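Old Phones and the Cloths They Stand On

3 Jul 2026

Hello and welcome to the newest page of the gallery! I've been meaning to put this one together since April, when I finally got the last of the boxes down from the closet shelf, and then of course I got distracted by the boxes themselves (one of them was full of nothing but handset cords, and I spent a whole evening untangling them on the couch). Anyway, I collect fancy telephones. Old ones, new ones made to look old, ones that somebody's aunt had in the hallway. If it has a curly shape and sits up proudly on its base, I probably want it.

A few people wrote in after the last page to ask about the cloths, so I've put more about those in this time. I love a loud cloth under a phone. Everybody shows these things on lace or dark velvet, and that's very pretty, but I grew up in a house where the tablecloths were brown, and I'm making up for it.

The ornate one

I bought this phone from Silviu Bratu, who runs a stall called Corkier and always wraps everything in far too much newspaper. He wanted 188 dollars for it and I paid 114, plus a jar of my plum jam. It's in that grand old parlor style, the kind you'd expect to ring in the second act of a play. I don't worry much about exact age with these. There were so many made in the antique style, over so many years, that you can argue about it until supper, and I have.

What sold me was the outline. From across a room you know right away it's a telephone, and you also know it thinks a lot of itself. My sister calls it the Duchess. I tried it on the hall table first and it looked gloomy there, poor thing, so out came the Mondrian cloth.

The Mondrian cloth

You know the look: thick black lines, blocks of red, blue and yellow, and off-white in between. It's a big one, so there's plenty of pattern to choose from when you're deciding where a phone should go. I'm a fan of putting it on red. Blue is nice too but it makes everything feel a little chilly, and yellow takes over completely. 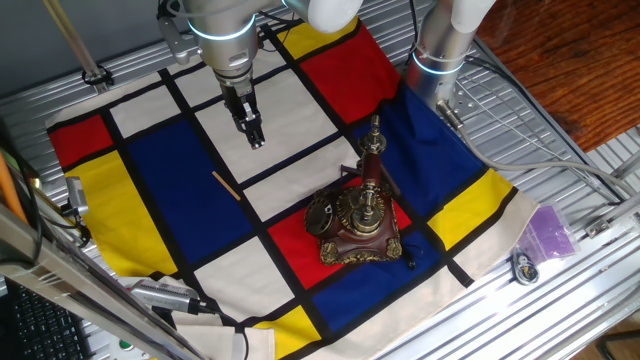

I got the cloth from Trullier, back when they still had the remnant bin by the door, and I've washed it more times than I can remember. Cold water, a gentle spin, and hang it up by the long side. I used to iron it properly, with the black lines all pulled nice and straight, and then I'd fold it up and undo the whole job. These days I give it a good shake and call it done. A few wrinkles at the edges never hurt a telephone.

One tip if you have a grid pattern like this: try setting it at an angle. Lined up dead square with the table it can look like a board game (my nephew asked where the pieces were), and a bit of a slant loosens it right up.

Hall shelf, early evening

The two-tone desk phone I wrote about last year still lives on the hall shelf, and it still has its Escobar label underneath, half worn away. I've moved it to the left so the door stops bumping it. Dusting around the cradle is a pain, but a soft paintbrush gets into all the corners.

I also found the right little screws for its base! I'd been looking forever. They were in a tobacco tin at the Nokinham flea market, under a pile of drawer pulls, and the man let me have the tin as well.

Wall phone in the kitchen

Not fancy at all, I know. It came with the house and I've never had the heart to take it down. The cord used to reach all the way to the stove, and there's a spot on the door trim where it has rubbed the paint off over the years. I've repainted everything else in that kitchen and left that spot alone.

The candlestick copy

This is the one I get the most mail about, and I'm sorry to say it's a lamp. Somebody converted it long before I got it, and they did a nice job too, with the switch tucked in at the back. It gives a warm light that's good for reading. I have lot number 46 from the auction still tied to it with string because I like how it looks.

If you're thinking about a converted one yourself, check the wiring before you plug it in, or get someone to check it for you. Mine needed a new cord and plug, and that was money well spent.

Coming up

Next time I'd like to do cords and handsets, which sounds dull until you see them all laid out by color. I've also got my eye on a striped cloth, green and cream, that might suit the Duchess for the winter. If you have a phone you're proud of, send me a picture and tell me what you stand it on. Lace people are welcome too!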